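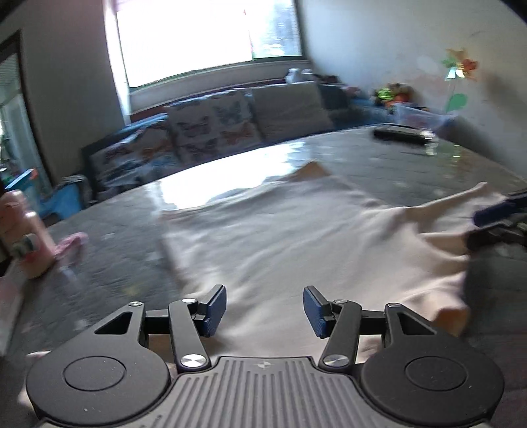 3. Care of the hand-held gripper

The linkage on each side turns on two silver pivot screws, four per gripper. Check all four before every recording block. A loose screw shows up as side play at the finger pad long before it can be felt at the screw head.

3.1 Pivot screws
Close the grip fully, then release. The pads should return to the same gap each time. If one arm lags, back its screws off 2 turns, wipe the threads, and retighten by hand. Do not oil the joints. Oil reaches the pads and marks light cloth.

3.2 Finger pads
Wipe with a damp lint-free cloth and let dry. Replace pads in pairs. The Clevinier spares list gives the pair as item 248. A new pair needs 100 open-close cycles before its readings are used.

3.3 Working surface
White fabric on a dark glossy table gives good contrast at the hem, but window glare washes out the far edge of the cloth. Turn the table or work closer to the near side. Fast passes blur the fabric; slow down at the moment of grasp.

3.4 Log
Enter cycle count, screw check, and pad change on the Skenent sheet. Units past 1070 cycles go to the Berge bench for a full strip-down, covered in section 4.

Lab task: complete 3.1 and 3.2 on your own unit and hand in the sheet before the October session.

Rev. August 2026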